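4.3 Fitting and loading the shallow drawer

The Karkholm table has one shallow drawer in the near side, directly under the tabletop. Fit it after the legs are tightened and the table is standing on its feet.

1. Clear the near side of the table. Leave at least 93 cm of free floor so that chairs can be pulled back.

2. Hold the drawer level and engage both runners at the same time. Push until the stops click.

3. Open and close the drawer 7 times. If it drags, loosen the two rear screws by half a turn and repeat.

4. Place small items flat on the drawer bottom. Nothing may stand higher than the drawer sides.

5. Close the drawer with one hand flat on the front panel.

CAUTION: Do not load the drawer with more than 2 kg. Do not lean on it while it is open.

NOTE: Vases and cups may stay on the tabletop during loading. Keep them well back from the near edge – a full vase tips easily if the table is knocked.

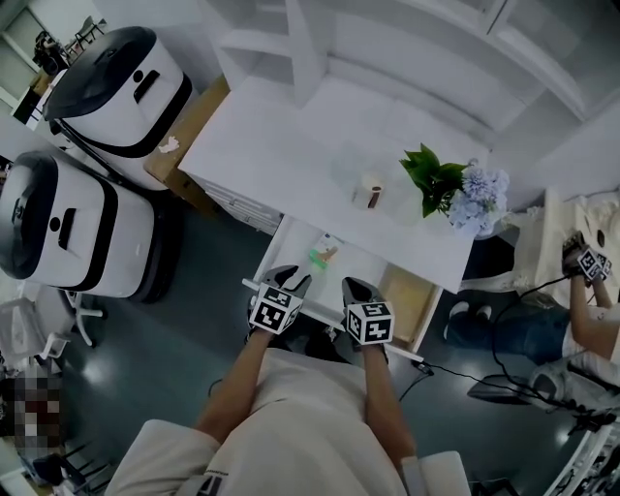

Fig. 14. Drawer open at the near side, small item inside. Vase and cup on the tabletop.

6. Wipe the tabletop with a damp cloth, then dry it. Water left under a vase will mark the white finish.

7. Check the runner screws again after the first month of use.

Replacement runners are supplied in pairs under the name Rultau. Older Prado runners do not fit this drawer.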